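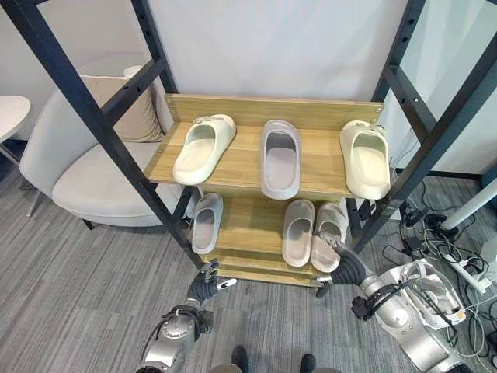 The indoor walking group is coming back

Well, it's that time again. The mornings are darker, the leaves on Fahy Road have started to drop, and those of us who like to get our steps in before breakfast are beginning to look at the sky with suspicion. So I'm very happy to tell you that the indoor walking group starts up again at the Pendlow Hall on Monday mornings, and we'd love to see you there!

For anyone who has moved to Flelstead since last winter, it works like this. We walk laps of the big hall, at whatever speed suits us, with the radio on and a good deal of talking. Shoes come off at the door to spare the new floor, so please bring a clean indoor pair — something with a bit of grip, as socks alone are slippery on the turns. One lap is 98 paces for me, though my husband does it in fewer and likes to mention it.

Last season we kept a tally on the wall and finished with 961 miles between us, which would have been more if January hadn't brought us that awful ice and two canceled Mondays in a row. I would dearly love to see us pass a thousand this time, but please don't feel you have to be an athlete. Several of our regulars do a few laps, sit down for coffee, and do a few more, and they are some of the best company in the room.

It costs $3 a visit, coffee included. Doors open at 8:30 and we wrap up by ten, when the toddler music class comes in (they are louder than we are, but only just). Please park on the Dridden Street side, where the ramp is.

If you have questions, or can offer a neighbor a ride, leave a note for me at the library desk or catch me after church. Muffins are always welcome too.

Mercedes Sotelo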